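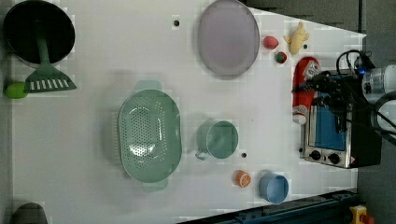 Workshop notebook, play kitchen set
January 2020
Entry by N. Fehr, read by C. Desjardins

Purpose: to review the contents of the Vanholm play kitchen set on the white table before the inventory sheet is reissued. The present sheet dates from June and no longer agrees with the pieces in use.

Cookware. The frying pan and green spatula are retained. The mint-green colander and measuring cup match in color and are to be entered on one line as a pair. The light blue cup has no partner on the sheet and is entered separately under item 19.

Food pieces. The half orange slice is kept under fruit. The yellow piece has been entered in the past as both corn and banana. Mr. Desjardins proposes "yellow piece, type open" until the Echeverri parts list can be consulted. I agree. The ketchup bottle moves from food to condiments, line 7.

Appliance. The toaster oven is the largest piece in the set and should be given its own shelf in the Cidport cabinet. It should not be stored with other pieces on top of it.

Plate. The large plate is listed as gray on the old sheet. Two colleagues have recorded it as lilac. The new sheet will read "large plate, grayish lilac."
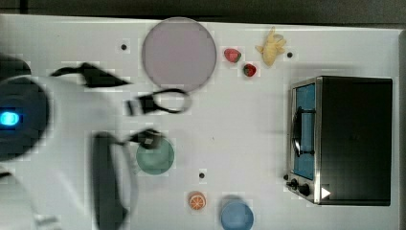 Large plate with the strawberries to its right; toaster oven at far right.

The strawberries are to be listed under fruit, with the orange slice. Balls do not belong to the kitchen set and will be listed under general items, page 4.

Outstanding: request the Echeverri parts list; print labels for the Cidport cabinet; Mr. Desjardins to confirm with Skanar whether replacement plates are still supplied in the same size.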